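5 Recording and screening wrist camera demonstrations

This section covers the recording of tabletop demonstrations with the wrist camera, and the blur screening step that decides which parts of each recording are passed to training. It assumes that the arm has been mounted and levelled (section 3) and that the camera has been calibrated to the gripper (section 4).

The screening method was developed at the Fodolside laboratory as part of the Bruria study. The study asked whether a policy for handling tableware learns better when heavily blurred frames are thrown away, kept as they are, or kept with a lower weight. The third option gave the best results and is the default in this release. The other two are still available so that the comparison can be repeated.

5.1 Before you start

You will need:

- the arm, gripper and wrist camera, all powered and connected
- the Dhillon recorder software, installed on the control computer
- the object set for the task
- a work surface that does not rock or slide

Allow the arm to warm up before recording. Joint readings drift slightly during the first minutes after power-up, and the screening step compares those readings with the pictures.

CAUTION: Keep hands, sleeves and leads out of the arm's reach whenever the drive light is on. The arm can move without warning when a session is opened.

CAUTION: Ceramic objects can chip or break if the grip force is set too high. Start with the lowest setting and raise it one step at a time.

5.2 Setting up the work surface

1. Clear the surface of anything that is not part of the task.

2. Place the objects in their starting area. They do not need to be in exactly the same place each time. Small changes between demonstrations are useful.

3. Move the arm to the home position and open the live view.

4. Check that both finger tips can be seen in the lower part of the live view. If one is missing, go back to section 4.3 and reseat the camera bracket.

5. Look for glare. Move the arm slowly across the whole work area and watch for patches where the surface turns nearly white.

6. If a patch of glare covers an object completely, move the lamp or lower the blind. Glare on the bare surface can be left.

Note: Do not switch on automatic exposure to deal with glare. It lengthens the exposure time in the darker parts of the work area, and the blur score then changes with the lighting as well as with the movement.

5.3 Camera settings

Set the following in the Camera tab before the first recording of a session.

Exposure: Manual
Gain: Fixed
White balance: Fixed
Focus: Locked
Time stamp source: Arm controller

The time stamp source matters more than the others. If it is left on Camera, pictures and joint readings can slip apart over a long session and the screening step will report a timing fault.

The settings are saved with the session. To use them again, choose Copy from previous session when you open a new one.

5.4 Recording a demonstration

1. Press New episode. The recorder fills in the episode number.

2. Choose the task from the list. If the task is not there, add it in the Tasks tab first.

3. Press Record and wait for the tone.

4. Guide the arm through the task with the hand controller. Work at a steady, natural speed.

5. When the task is complete, open the fingers, lift the arm clear and press Stop.

6. Mark the episode as Success, Partial or Fail.

7. Put the objects back and repeat from step 1.

An episode may last up to 45 seconds. The recorder stops by itself at that point and marks the episode as Partial. You can change the mark afterwards if the task was in fact finished.

Note: Do not slow down on purpose to get sharper pictures. In the first part of the Bruria study the operators were asked to move slowly, and the policy trained on those recordings hesitated before every grasp. Blur is expected during transfers and the screening step is built to deal with it.

Keep failed episodes. They are left out of training by default but are used when the blur threshold is set (5.6).

If an object falls or tips over during recording, carry on only if the task can still be completed. Otherwise press Stop, mark the episode as Fail and reset.

5.5 How the blur score works

Each frame is given two scores.

The picture score measures how much fine detail is present in the part of the frame above the fingers. The fingers themselves are masked out. They are fixed to the same body as the camera and tend to stay crisp even when everything behind them is smeared, so a score taken over the whole frame comes out too high.

The motion score is worked out from the joint readings. It estimates how far a point on the work surface would travel across the picture while the shutter was open.

The recorder then compares the two:

Low detail, high motion: motion blur. The frame is kept and given a lower weight.

Low detail, low motion: fault. Check for a dirty lens, lost focus or an object pressed against the camera.

High detail, high motion: timing fault. Check the time stamp source.

High detail, low motion: normal. The frame is kept at full weight.

An object held in the fingers moves with the camera and may stay fairly sharp while the surface behind it smears. It can also blur along with the background if it swings or turns in the grip. The two scores cannot tell these cases apart. For this reason the recorder places frames close to the threshold in a review list, and a person has to sort them.

5.6 Setting the threshold

The threshold is stored for each arm. Set it once after installation, and again whenever the camera, the lens or the exposure time is changed.

1. Record at least 2 episodes of each task on the list, including the fastest task.

2. Open the Screening tab and choose Set threshold.

3. Press Suggest. The recorder reads all the episodes in the session and draws a line through the scores.

4. Open the review list. It shows the frames closest to the line, on both sides.

5. For each frame, ask whether you could point to the outline of the main object. If you can, press Keep. If you cannot, press Lower.

6. When the list is empty, press Apply.
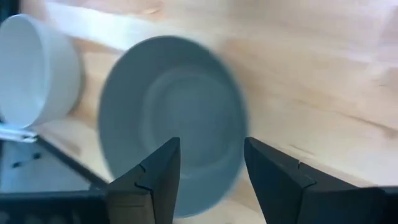
Figure 5-1. Wrist view with motion blur. The bowl's rim is soft but its outline can still be followed: press Keep.

Try to sort the whole list in one sitting. In our tests the same person was stricter at the end of a long session than at the start, and a break in the middle made the difference larger. Where two people are available, let each sort the full list and use the Merge command. Frames on which they disagree are given the middle weight.

Note: Judge only the main object of the task. Items at the side of the picture, glare and streaks in the surface should not affect your choice.

5.7 Running the screening

1. Select the episodes to be screened. To select all of them, tick the box at the top of the list.

2. Choose a mode:

Weighted (default) – blurred frames are kept at a lower weight.
Drop – blurred frames are removed.
Off – all frames are kept at full weight.

3. Press Run. Progress is shown at the foot of the window.

4. Read the report when it opens. Any episode with a fault is listed in the first table.

5. Press Export to write the screened set to disk.

CAUTION: Drop mode leaves gaps in the episode. Do not use it with a training script that expects evenly spaced frames. Earlier versions of the export tool closed the gaps without a message, and sets made with those versions should be screened again from the original recordings.

The original recordings are never changed by screening. You can run all three modes on the same episodes and export each under its own name.

5.8 What to expect

The comparison at Fodolside used 622 recorded episodes, all of them tableware tasks on a single arm. Each of the three modes was used to train one policy from the same recordings, and each policy was then given 106 trials on the arm with the objects placed by a person who did not know which policy was running.

The weighted policy completed the most trials. Drop came second and Off came last. The difference between Weighted and Drop was found mostly in the transfer part of the task, between lifting an object and setting it down. Policies trained in Drop mode had seen few pictures from that part and tended to stop or turn back midway. At the grasp itself the three modes behaved much alike.

These results should be read with some care. Only one camera model was used, and the exposure time was the same throughout. A second arm has since been set up at Prelorthorpe to repeat the work with a shorter exposure – those recordings are still being screened and are not included in the results given here.

5.9 Faults

Report shows "timing fault" on every episode
The time stamp source is set to Camera. Change it to Arm controller and record again. Existing recordings cannot be repaired.

Report shows "low detail, low motion" on a few frames only
Usually an object close to the lens. Open the frames and check. If this is the case, mark them Ignore.

Report shows "low detail, low motion" on most frames
Clean the lens with a dry lens cloth. If the fault remains, unlock the focus, refocus at working height and lock it again. Then set a new threshold (5.6).

Suggest button is greyed out
There are not enough episodes in the session. Record more and reopen the Screening tab.

Review list is very long
The exposure time may have been changed part of the way through the session. Split the session at the change and set a threshold for each part.

Finger mask does not line up with the fingers
The bracket has moved. Repeat section 4.3, then redraw the mask in the Camera tab.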